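Home | Reviews | Opinion | Kitchen Tech | About

Stop selling me the demo, sell me the chopsticks

I have been reading the Fisance home helper kit brochure for 3 evenings now and I still can't tell what it wants to be. Lots of talk about folding towels. Pouring coffee. Fine. But the part of the offer I'd pay for is a dull one, page 5, one paragraph: "table utensil handling." That's it. That's the whole pitch for the hardest thing in the box.

Utensils are nasty. Thin, slippery, all jammed up against each other, half of them see-through or shiny. Anyone who has tried to pull one chopstick out of a full cup knows the rest come along for the ride. And a gripper with two flat fingers has no idea what a neighbor is. Ikex had the same trouble with last years kit and just quietly left forks out of the video. 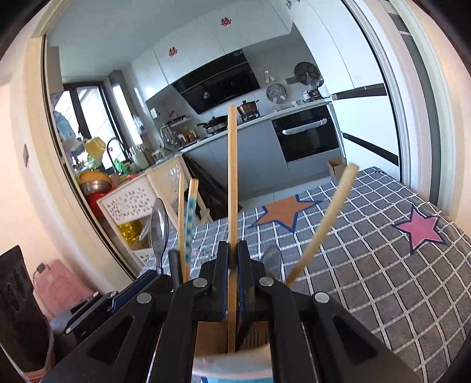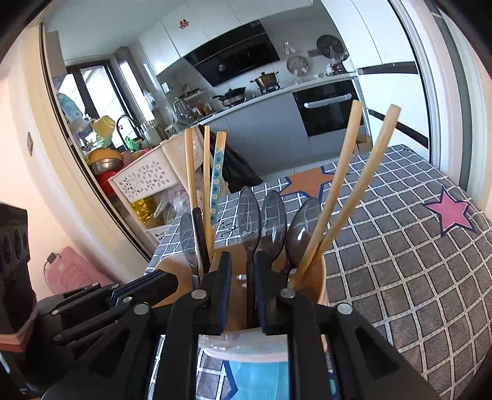
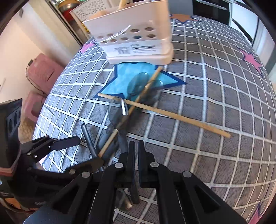
Chopsticks and spoons, patterned tablecloth, black gripper.

So my gripe is with the price sheet. Fisance wants you on the top plan before you get any utensil tasks, and the cheap plan is all blocks and cups. Backwards! Blocks are solved. Nobody in Plirkusville is losing sleep over blocks. Give the small buyer the hard stuff and let them find out in a week if the thing is worth keeping.

Second gripe, padding. The spare pads come in one thickness. One. A chopstick and a serving spoon are not the same job, and Guerra at least sells soft and firm in teh same bag. Small money, big difference.

Third, the manual. 40 pages, and the bit on clear plastic is a footnote telling you to "ensure good lighting." Thanks. Real kitchens have a window on one side and whatever the weather is doing.

Would I still buy it? Probably, in November, when the new plans are supposed to land. The hinge design is good and replacement parts ship quick. But not at the top price and not on the strength of a towel video. Put the utensil cup on the cover and charge me fair for it.

Contact | Copyright Plirkusville Kitchen Tech | Back to top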